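Section 4. Making up the bed and folding on the cover

This section applies to single and double beds fitted with the Zurden quilt cover. Read Section 3 (Washing and airing) first. The cover must be fully dry before it is put back on the bed.

4.1 Before you start

Clear the bed down to the bottom sheet. Sweep the floor on both sides, as the cover will hang low while it is being turned. On tiled floors, check the grout lines for grit.

Lay the cover out with the printed border facing up. The border marks the side edge and is used to line up the cover in step 3.

Note: covers made before September have the care label at the foot end. Later covers have it on the left side seam.

4.2 Fitting the cover

1. Turn the cover inside out and place the quilt on top, matching the corners at the head end.
2. Tie the inner tapes at all corners. Use a flat knot - a bow will work loose in use.
3. Turn the cover right side out over the quilt and pull it down until the printed border runs level along the side of the bed.
4. Close the fastening at the foot end.
5. Hold the two foot corners and shake until the filling is even.
6. Smooth the top from the middle outwards with the flat of the hand.

Caution: do not pull the cover by the printed border. The seam behind it is a single row of stitching and is not meant to take a load. To straighten a low side, lift the whole edge and let it drop.

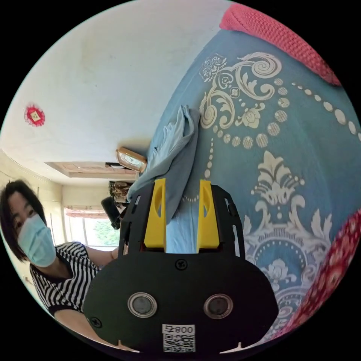
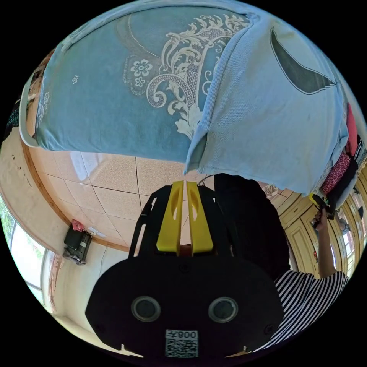
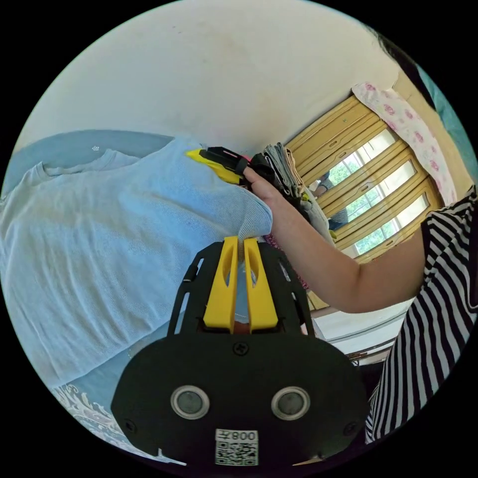

Fig. 4-1. Blue bed textiles. The last view also shows a light blue T-shirt laid out, with folded garments stacked behind it.

4.3 Folding T-shirts on the bed

A made bed gives a flat area large enough for most tops. Knitted tops should be folded on the bed and not hung, as ribbed fabric drops at the shoulders on a hanger.

1. Lay the shirt face down with the neckline away from you.
2. Smooth out the body. Do not stretch the ribbing sideways.
3. Take hold of one sleeve at the hem and bring it in across the back. Flatten the gathered part before letting go.
4. Repeat with the other sleeve.
5. Fold both sides in so that they meet at the middle line.
6. Fold the hem up to just below the neckline, then turn the shirt over.
7. Place it on the stack with the folded edge facing outwards.

Note: keep dark garments in a separate stack until they have been washed at least twice. New dark cloth can mark a pale cover.

Caution: limit each stack to the height of the Vaso drawer. An overfilled drawer will catch on the runner above it.

4.4 If the cover does not sit flat

Border runs at an angle: the quilt has turned inside the cover. Undo the foot end and repeat steps 1 to 3 of 4.2.

Ridge across the middle: the filling has gathered. Repeat step 5 of 4.2.

Cover touches the floor on one side: check that the size on the care label matches the bed. Replacement covers are ordered under part number 764, and spare inner tapes under part number 87.

For storage of quilts out of season, go to Section 5.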